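Filed under: Shop Log / Robot Arm / Pushing

May 5, 2022

Picked up where Mārtiņš left off. The board is back on the perforated table and bolted down. He had it one row of holes too far toward the door, which put the far corner outside what the arm can reach with the peg straight down. Moved it one row in and taught the corners again. Old corner values are still in the config, commented out, in case somebody wants to check my arithmetic.

Peg is the long one Alfie turned last month. The short one is in the drawer under the vise. With the long peg the tool offset changes, and I forgot that on the first move, so the arm stopped well above the wood and I spent a while looking for a fault in the wrong place. Offset is now stored under the tool name "peg_long". Please don't edit "peg" — the Cutholm script still reads it.

Height above the board: settled on 5 mm for travel. The board is glued up from strips and it isn't flat, so pushing height has to be set from the highest strip and then checked at the other end. Ran a feeler gauge under the tip at all four corners and in the middle. Worst spot is near the front edge. Gearóid wants to plane it. I'd sooner shim the back first and see.
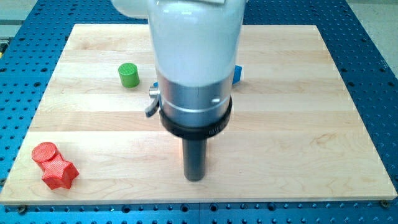

Speed is capped at 10 percent for now. At that speed the cylinders go where you push them if the contact is near the center line, and roll off to one side if it isn't. The star is harder. When the peg lands between two points it holds nicely and the star tracks straight, but on the tip of a point it spins and you lose it. I think the planner needs the star's rotation as well as its position. Roksolana says Skedeo can give us that from the overhead view if we print the star with a mark on one point. Not done yet.

Pieces touching each other is still a problem. The tracker merges the two red ones into a single blob when they sit together and puts the center in between, so the peg comes down in a silly place. Easiest fix is to reprint the star in another color. Piroska has yellow left on a spool, enough for one star if nobody takes it first.

Log from the long run is saved as run 131. It stopped at step 2612 with a force limit, peg pressed against the side of the green cylinder and the cylinder against a bolt head. Backed it off by hand in free drive, no marks on the peg. I've pulled the allowed area in from the front edge so it can't push anything that far again.

To do:
- shim the back of the board, gauge it again
- yellow star, with mark
- move the stop button to the left side of the bench, the cable reaches
- ask Mārtiņš where the spare board bolts went
- raise the speed cap after the shims are in, and write the new number here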